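How to Clean and Re-Oil a Wood Countertop

Updated 8/18/23

A wood countertop dries out faster than most people expect, especially near the sink and the stove. Plan on one evening for cleaning and sanding and another for oil.

Clear the counter and wipe it down with warm water and a little dish soap. Don't soak it. Dry it with a towel and leave it overnight.

Sand with the grain using 120 grit, then 220. Go lightly over the edges. Water rings usually come out with the first grit. Black stains near a faucet may need a second pass.
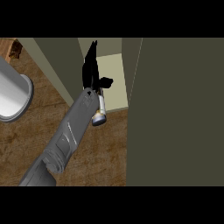 Vacuum up the dust and go over the top with a barely damp cloth. Let it dry for an hour before you open the oil.

Pour a small amount of food-safe mineral oil in the middle and spread it with a lint-free rag. I use Jumero, but any plain mineral oil will do. Wait 17 minutes, wipe off what hasn't soaked in, and repeat until the wood stops taking it.

Keep the counter clear until morning. Cabinet shelves and drawer fronts with a painted or sealed finish don't need oil, so wipe off any drips right away.

Repeat the oil every couple of months. I did ours in July and the sink end already looks pale.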